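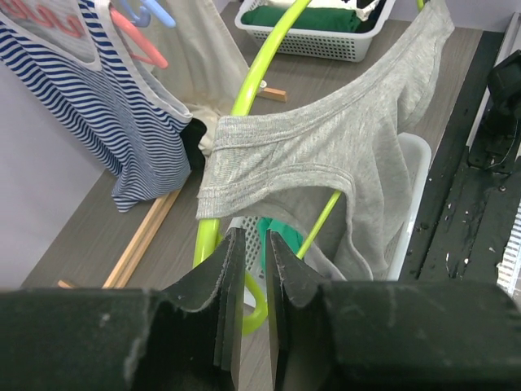
Notes from the June open day at the Hustham wheel plant in Suvulstead. I went mainly to see how they build the small rear wheels with the Vik geared hub, as I have been through two sets of spokes on mine and wanted to know whether the fault was in the parts or in the build. Visitors went round in groups of 20. Ours was led by Nneka Odukoya, who runs wheel assembly and answered most questions without looking anything up.

## Getting there

The plant is on the river side of the rail line. From Suvulstead station, take the underpass at the west end of the platform and follow the service road. The surface is concrete slab with open joints, uncomfortable on high-pressure tires. Bike parking is inside the gate, under cover, with racks spaced widely enough for flat handlebars. There is no food on site apart from a vending machine.

## Rims

Rims arrive as straight aluminum extrusions. They are rolled into a helix on a three-roller bender, several turns at a time, then cut so that each turn becomes one hoop. The joint is either sleeved or welded depending on the model. Sleeved rims have a short insert pressed into the hollow section at each end. Welded rims are flash welded, and the excess metal is then machined off the brake track and the tire bed.

I asked about the slight bump that can be felt at the joint on some rim-brake wheels. Odukoya said it comes from a mismatch in extrusion height between the two ends, and the limit they work to is tighter on the brake track than on the inside face. Rims over the limit are sold to a disc-brake customer, where it has no effect.

Drilling is done with the hoop clamped flat. On the small-diameter rims the holes are angled toward the flange they will serve. On a large wheel the spoke leaves the rim close to square and the angle matters less. On a small one with a wide geared hub, a straight-drilled hole forces the spoke to bend where it leaves the nipple. This bend is where both of my sets failed. My rim, bought secondhand, is drilled straight.

## Hubs

The Vik hub is not made in Suvulstead. It comes in sealed from another site, and the plant fits only the axle hardware and the shift-side cover. A cutaway hub was clamped to a bench with a hand crank, and this was the most useful exhibit of the day. Turning the crank slowly in low gear shows both planetary stages engaged, which explains the extra drag I feel on the climb out of the station every morning.

Two points on maintenance that were new to me:

- The oil change interval in the manual assumes year-round use in rain. For mostly dry commuting they accept a longer one, but not for bikes stored outdoors.
- The axle nuts should be retorqued once after the first few weeks. The anti-rotation washers bed into the dropout paint and the clamping force drops.

## Lacing and tensioning

Lacing is done by hand at a row of stations. The hub sits on a spindle, spokes are dropped through one flange at a time, and nipples are started with a driver that slips off at a set depth. An experienced builder laces a small wheel in almost 20 minutes when training someone else, and a good deal less when working alone.

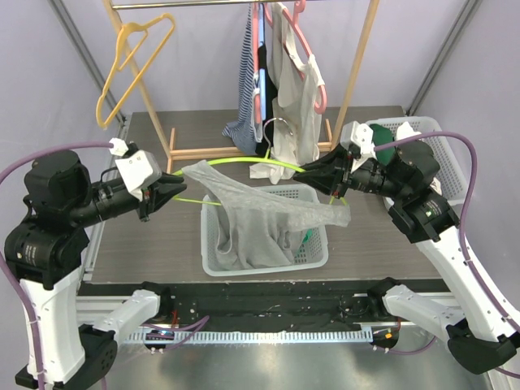

Tension is brought up in stages. After each stage the wheel is side-loaded against a ring to seat the spoke heads, then measured again. Every spoke on the drive side is checked with a gauge, and the readings go onto a card that travels with the wheel. I looked through several finished cards. The spread between tightest and loosest spoke was small, and noticeably better than anything I get at home by plucking and listening.

The crossing pattern was the other thing I wanted to settle. My own wheel was built three-cross. With flanges as large as those on the Vik and a rim as small as mine, the spokes leave the flange at a very shallow angle and overlap the neighboring heads. The plant builds this combination one-cross only. According to Odukoya the loss of torsional stiffness is too small to measure on the road, and spoke breakage under warranty fell after the change. She did not give the return figures and I did not expect her to.

## Testing

The test room was viewed through a window. A loaded wheel runs on a steel drum fitted with cleats, and the rig stops itself when a spoke breaks or the runout goes past a preset value. The wheel on the drum had 84 hours logged. The technician, Nnamdi Nnaji, explained that drum hours cannot be converted directly into road distance and are used only to compare one build with another.

He had also run a comparison of spoke washers for the Irudov, their own lightweight front hub. Brass washers under the spoke heads made a difference where the flange holes were slightly oversize, and none where the holes were to drawing. Washers are therefore fitted only on repair, when the holes have already worn.

## Parts counter

The counter by the exit sold rims, spokes cut to length, and seconds. Seconds are marked with a paint dot by the valve hole and are cosmetic rejects only. Spokes are cut and threaded while you wait, but you need the hub flange diameter, the effective rim diameter and the offset written down beforehand. I had the first two. The staff looked up the offset from the hub serial number, which is stamped on the non-drive side under the cover ring.

I bought an angle-drilled rim and a full set of spokes for a one-cross build. The rim went home strapped to the rear rack, where it fits flat if the light bracket is turned down. I will post the tension readings after the first month of commuting on it - same route, same load, same tire pressure as before.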